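Handout 3: Cable-driven wrists on a workshop budget
Course notes, Sevside shared workshop. Tutor: Wycliffe Kinyua

These notes cover the two-arm suturing rig. Read them with the Kirui wiring sheet.

3.1 Tension

Each jaw is pulled by a pair of cables running down the shaft to the motor block. Slack in either cable appears at the tip as backlash. Set the tension with the wrist straight, then check it at full bend.
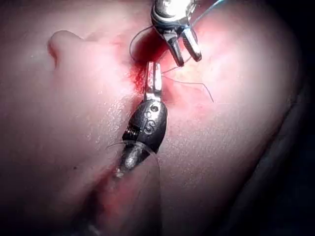
Why do the cables need setting again after the first few runs?
New cable stretches under load and beds into its pulleys. Repeat the setting after the first 96 cycles, then every 2,000. Replace at 4,000.

3.2 Needle passing

The curved needle is held in the jaws of one instrument while the other works at the near side of the wound. Turn the wrist so that the tip follows the curve of the needle. A straight push widens the hole. Keep loose thread to one side of the incision.

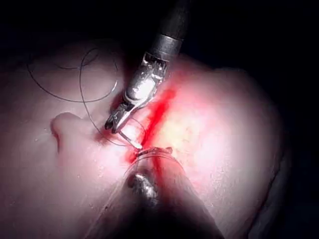

Sevside, 21/03/2019

Changes to the February issue: the homing routine now runs one arm at a time, and the grip limit has moved from the Nutora board to the host program. Anouk Van Dijk has the revised parameter file. Load it before 3.3, and write the old grip value in your log.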